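Jun 17, 2022

Second attempt at writing down what I know about hard water, after losing the first draft in May.

Our supply measures 321 mg/l as calcium carbonate, taken at the kitchen tap with a Ketus drop kit. Anything over 180 is usually classed as very hard. The kettle furs up within a week.

Scale forms fastest where water is heated or left to evaporate. Solubility of calcium carbonate falls as temperature rises, so I turned the cylinder down from 65 to 60 degrees and left it there. I would not go lower, on account of legionella.

For descaling I use citric acid, 90 g to 1000 ml of warm water. Vinegar works but is slower and smells. Keep either off marble and limestone. On chrome, wipe on, wait five minutes, rinse and dry. Leaving it overnight can mark the plating. 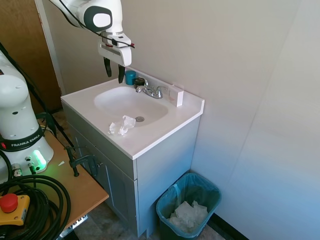 Drivadwood Home Maintenance Club | Water and Heating

Basins need less attention than taps. On a white moulded top the deposit hardly shows until it has built up, usually at the foot of the tap and round the drain. A plastic scraper lifts most of it after soaking.

I have not fitted a softener. The Holavum unit I priced needs a drain connection that I don't have under the stairs.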